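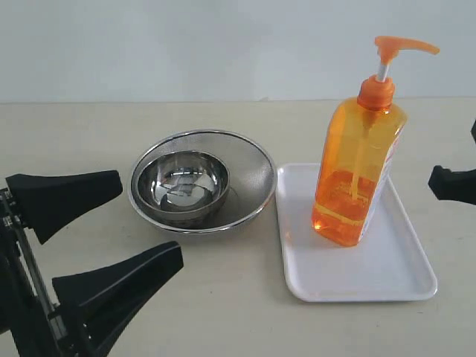
4.2 The dish station after the change

Before the arms were installed, the person on the closing shift at Amo cleared the wash-up corner alone, and whoever we talked to told us, sooner or later and usually with some laughter, about their back. The Nutent cell took over the setting down and picking up of bowls, trays and the soap bottle, and the job that was left is a different sort of job. Staff now decide what goes where, they step in when a grip is poor, and they wipe down the surface between rounds, a chore that used to belong to the end of the night and has quietly moved into the middle of it.

Tormod Sundqvist, who had worked the station for 10 years when we met him in December, was generous with his time and walked us through all of this more than once. He was glad to be rid of the lifting. What he missed (and he came back to it over coffee) was the talk across the counter, which had gone along with the second pair of hands.

The tray turned out to matter a good deal. Staff treat it as the agreed spot for the bottle, and Oluf Zoëga described an empty tray as "a question somebody has to answer" (Figure 3). 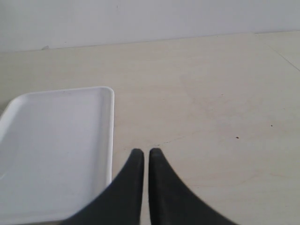 Figure 3. The white tray, empty, and the tabletop beside it, seen from the gripper.

Small marks on the tabletop, like those visible in Figure 3, came up in our interviews too. Under the old routine they were simply wiped at or left alone. Now people look at them and wonder whether the arm will mind, and several told us they had become fussier at home as well.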